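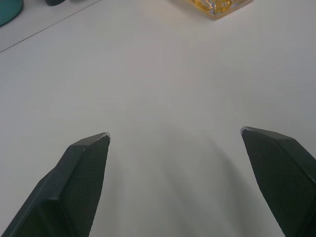 Fig. 1. Open gripper fingers and a white tabletop.

Drawing for Beginners, Handout 2: Negative space

Okay, so last time we did contour lines and I let you all get away with drawing what you know. Chairs with four nice even legs, mugs with a perfectly round top. I did it for years too! This week we draw the gaps.

Negative space is my favorite thing to teach, and I'll probably talk too long about it. It means the area around and between the things you're drawing. The triangle inside a bent elbow is negative space. So is the odd little slot between a mug and its handle. Your brain has no stored picture of that slot, so you have to look at it, and your drawing gets better right away (mine did, anyway, after a lot of terrible chairs).

I learned this from my old teacher, Imelda Calimlim, who used to put a stool up on a table and take away marks if she caught you drawing the stool. You could only draw the air. I hated it for a month and then one evening in December I drew a whole bicycle that way and it looked like a bicycle.

How to start

Pick one gap, a middle-sized one that's closed on all sides if you can find it. Draw its outline as one flat shape. Then move to the gap next door and check how wide it is against the first one. Keep going outward. Leave the edge of the paper for later, but do remember it counts as an edge too, and the space between your subject and the border is a shape like any other.

Squint! Squinting knocks out the small stuff and leaves you with lights and darks. If you wear glasses, take them off and see what happens.

Shading comes last. I like to fill the gaps in solid with a soft pencil and leave the object as blank paper. Danilo Gatchalian did his houseplant this way last term and it's still taped up by the sink, so go have a look at it.

Where people get stuck

Mostly they slide back into drawing the object. When that happens, turn the drawing upside down and work on it for a few minutes like that. The other trouble is open gaps, the kind that run off into the background. Close them yourself with a light line and erase it afterward.

For next time

Two drawings, gaps only, 17 minutes each. Set a timer and stop when it rings, even if it's a mess. One should be a kitchen chair and the other is up to you. Bring the soft pencil and an eraser you can knead.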